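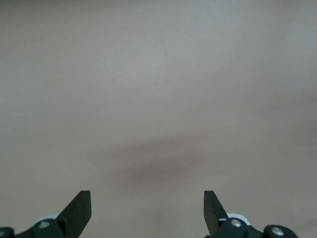
1/ Gripper week. Got the Trunard two-finger on the arm, the Savum is still in its box, and the Warrier wrist cam is finally talking to the controller. Posting as I go, apologies for typos.

2/ Mounting first. Trunard bolt pattern does NOT match the arm flange. Adapter plate from Womex, 54 bucks, arrived next day. Fair enough. The screws in the bag were too short though, so off to the hardware store.

3/ Cable routing is a pain. Wrist cam lead wants to go exactly where the elbow wants to bend. Zip ties and hope. Will do it properly in October when the arm comes off for service.

4/ Controller. Firmware build 2919 drops the gripper every time you hit e-stop, and you have to re-home before it'll listen again. Rolled back to the older one. Much calmer. If you're on 2919 and yours behaves, tell me your secret.

5/ Camera vs the old overhead one: wrist cam wins for the last few centimetres, no contest. You see both fingertips the whole way in. Overhead always lost the object behind the hand right when I needed it.

6/ But the focus! Bare table goes to mush, fingers stay sharp. And the hand shadow drops right above the gap between the tips. My first detector kept calling that shadow an object. Took me most of an arvo to work out why it was so keen on grabbing nothing.

7/ Fix so far – locked exposure, and retrained with a big pile of empty-table shots mixed in. 1000 of them. Boring to collect, worth it.

8/ Test object is a little orange toy van, target is the turquoise bin beside it. Strong colours against a dull brown table so segmentation gets an easy run. The glossy paint doesn't, highlights chew holes in the mask.

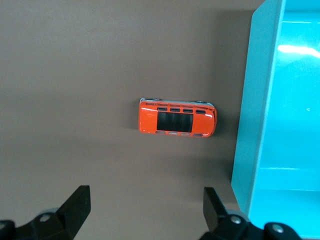 9/ Grip notes, Trunard
Flat black pads. Great on flat sides, fussy on anything curved. Come in across the body of the van, stay well clear of the rounded nose. Also watch your approach near the bin – wall is closer than you reckon and the finger linkage is wider than the tips.

10/ Force setting. Default is way too keen for toys. I'm at the second lowest and leaving it there untill the Savum goes on.

11/ Plan is 101 picks per gripper, same van, same bin, same lighting. Odd number, yes, the first one is a warm up and doesn't get scored.

12/ Savum tomorrow if the adapter fits. Anyone run one with softer pads? Keen to hear what colour too, black on a dark object is doing my depth estimates no favours. Ok, off to find teh right allen key.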